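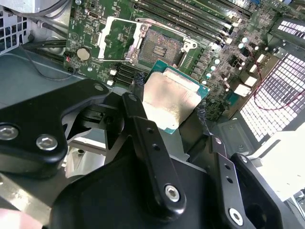 I'm thrilled to share that Dreder, my little computer refurbishing shop in Pralley, is opening a second workbench at the Akier Community Hall this March! We'll be there evenings from 6 p.m., and anyone in town can bring in an old desktop for a free checkup.

When I started out I had one table and a box of screwdrivers. Last year we sent 2,820 machines back out to homes, schools and small offices — most of them needed a cleaning, more memory or a newer processor, and off they went. The new space has room for 18 people at a time, so we can finally run the beginner repair nights folks keep asking me for.

Our friends at Huang Hardware are chipping in 300 spare power cords (you can never have enough) and the first 100 visitors get one free. Bring your own charger if it's a laptop, and please back up your photos first!

Contact: Dreder Press Desk, Pralley | © Dreder. All rights reserved. | Back to top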